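# Fix the cell in the simulator first

I look after an assembly cell at our Storthorpe plant. It has one arm, one two-finger gripper and a camera mounted at the wrist that looks down past the fingers. The job is to put together a small mechanical unit from a handful of loose parts. It has been running long enough that most of what goes wrong with it has gone wrong before.

My opinion, which not everyone on the floor shares, is that a cell like this should be set up and repaired in simulation before anyone picks up a wrench. I don't mean the whole job. I mean the first hour of it, the part where you decide what you think is wrong.

The usual way goes like this. The cell starts dropping parts, or nudging them, or stopping with a position error. Someone opens the guard door, looks at the fingers, wipes the lens, tightens whatever can be tightened and runs it again. If it runs, the ticket is closed. In October we had a stretch where the same fault came back on every shift. Each shift fixed it by shifting the pick position a little, and each correction was made on top of the last one. By the time Lahcen Younis and I sat down with the log, the taught point had wandered far enough that the fingers were brushing a part they should have cleared.

We put the point back to the commissioning value and the fault was still there. The cause was a worn locating pin under the fixture. All those corrections had been chasing a plate that moved.

We had a model of the cell the whole time. Zerouali, the integrator, handed it over with the paperwork, and it sat on a shared drive. It had the arm, the fingers, the parts and a simulated version of the wrist camera. When we loaded the commissioning point and ran it, the fingers came down where they should and cleared everything. That took less time than a single visit through the guard door. It told us the program was sound and that the problem was in the metal.

The objection I hear most is that a model is cleaner than the machine. Rachid Gaber, who has repaired more grippers than I have, puts it bluntly: the computer has never had coolant on its fingers. He is right about that. A model will not show you a cracked air line or a connector that lets go when the arm turns. If you trust it for those, you will waste a day.

I think this is an argument for knowing what the model covers. Ours covers geometry. It knows how wide the fingers are, where the camera sits behind them and how much of the work they hide. That last one matters more than people expect. With big fingers close to the lens, a good share of the view is finger. A part can be standing exactly where it belongs and the vision software still can't see its base. We spent weeks changing the lighting on the real cell for a detection problem that was mostly a matter of what was behind what.

The second objection is upkeep. A model goes stale the first time someone swaps a finger and doesn't tell anybody. Ours did. The fingers were changed for thicker ones and the model kept the old ones until Khadija Kamel measured the new set and redrew them. I would make this a rule: no finger goes on the arm until it is in the model. We have it on the changeover sheet now, just under the torque check. It adds a little work to each change, and people grumble about it.

The third is cost. We counted cycles for one trial. We ran 2000 simulated picks with small random shifts in part position, and 100 of them touched something on the way down. Sorting those by where the contact happened gave us one bad approach angle. Finding the same angle on the floor would have meant a hundred bumps against real parts, with somebody standing at the door to clear them. The trial ran overnight on a desktop machine we already owned.

The simulated camera is the piece I would defend hardest. Many shops have a model of the arm seen from a comfortable spot off to the side, and it looks good in a meeting. It doesn't help much with a vision fault. The view you want is the one the cell works from, noise and dark corners included.

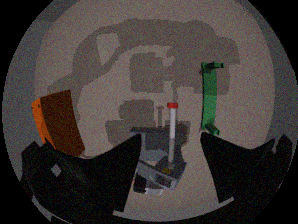 *Simulated camera view, with the gripper fingers at the bottom and the red-capped white rod near the center of the assembly.*

I ask new technicians to study a view like this before their first repair. Naima Lamrani did it in her first week and asked why we let the fingers sit so far into the view. I gave her the reason we had been given at handover, and halfway through I noticed it applied to the old fingers. We have since changed the standoff in the model and are checking reach before we change it on the arm.

Rachid still goes to the guard door first. For a hissing noise or a smell, so do I. For anything to do with position, I now want to see the commissioning point run in the model, and I want that result written on the ticket before the first bolt is loosened.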